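Vikdale River and Land Watch
Minutes, 2026-05-17

Chair: Toon Segers. Apologies from the Hanitz members. Minutes of the last meeting accepted with one spelling fix.

1. Boonchu quarry extension
The developer's summary runs to 46 pages and gives groundwater two paragraphs. Toon asked how anyone could call that an assessment. The report claims "no significant effect" on wells in Hanitz but does not say which wells were tested, or when. Members had seen the same phrase in the first application. It was agreed to ask for the raw data in writing and to make no comment on the promised benefits until it arrives.

2. Public comment period
The county allows 60 days. The full file was posted late, with two annexes missing. A request for a new start date will be sent. Few present expect a yes.

3. Petition
1,992 signatures handed in. The county's reply thanks us for our interest and answers none of the points raised. Toon wants it read out at the September hearing.

4. Sundiseo road
The ministry says the new road meets the cross-border water rules "in spirit." The meeting did not know what this means in law. A letter will ask which articles were applied.

5. Tree planting offer
The developer proposes 2 replacement trees for each one cut. No site, species or upkeep plan given. Not accepted as an answer to anything.

Next meeting after the county replies, or in September if it doesn't. 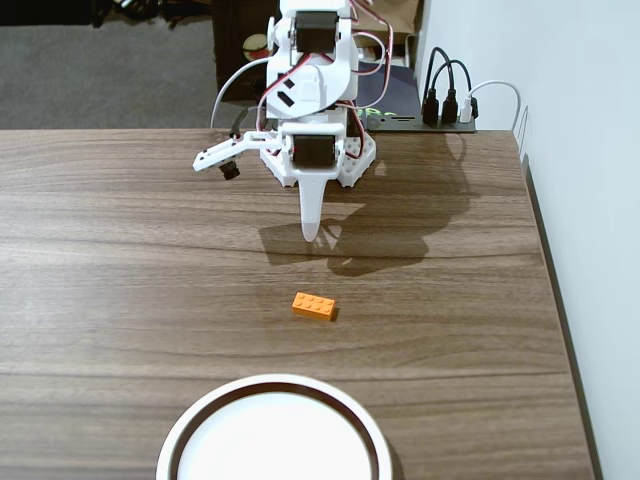
White robotic arm on a wooden table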